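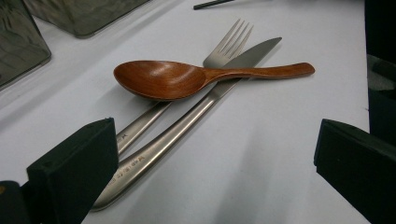
Photo: Ohemaa Sowah

Filed under: Talks / Home & Table / Sorting
Search this site Search

Speaker notes – "The Cutlery Drawer, Again"
27 Nov 2022

Start w/ the spoon across the fork and knife. Let them look. Ask who has a drawer like this at home – hands up. Wait.

Wood on steel. Reddish wood, nice shine on it. Gets scratched if it lives under the forks. Mine did, all of August.

Quick hello, who I am, thank Bonsu for the room. Skip the bio if we're late starting.

Point 1 – sort by what it's made of or what it's for? Poll at the Zulen evening: 40 people, 29 said what it's for, the rest didnt care or wanted lunch. I used to say material. Changed my mind, say so.

Point 2 – open bins beat fixed trays. Fixed tray = somebody else's idea of your forks. The Urna one had five slots, I needed three. Still mad about it. Don't go on about it.

Point 3 – see-through sides. You stop labeling. Kids can put stuff away too. Tell the Fellska story IF time (short version!! no dog).

Next slide. 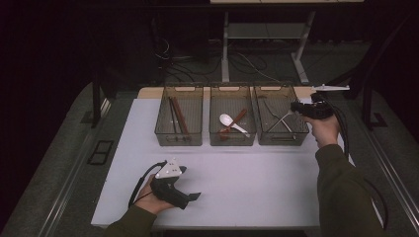 Three tinted bins on a white table, sorting under way.

Talk thru left to right. Chopsticks left. Middle – white plastic spoon plus a wooden stick, so a mixed bin. Fork on the right. Ask the room: would you leave the middle one like that? Let them argue, 2 min max.

My answer: mixed is fine if you reach for it all at once. Takeout bin, basically. Somebody will say hygeine. Fair. Wash the wood by hand, dry it standing up, move on.

Also handle slots at the back – pull the whole bin out, carry it to the table. People forget this one. Say it twice.

Cost question always comes up – don't quote prices, send them to the handout.

Homework: one drawer, 24 hours, everything out on a white cloth. Put back only what you used.

Questions. Water. Give the clicker back this time

We use cookies to improve your visit. Accept Manage settings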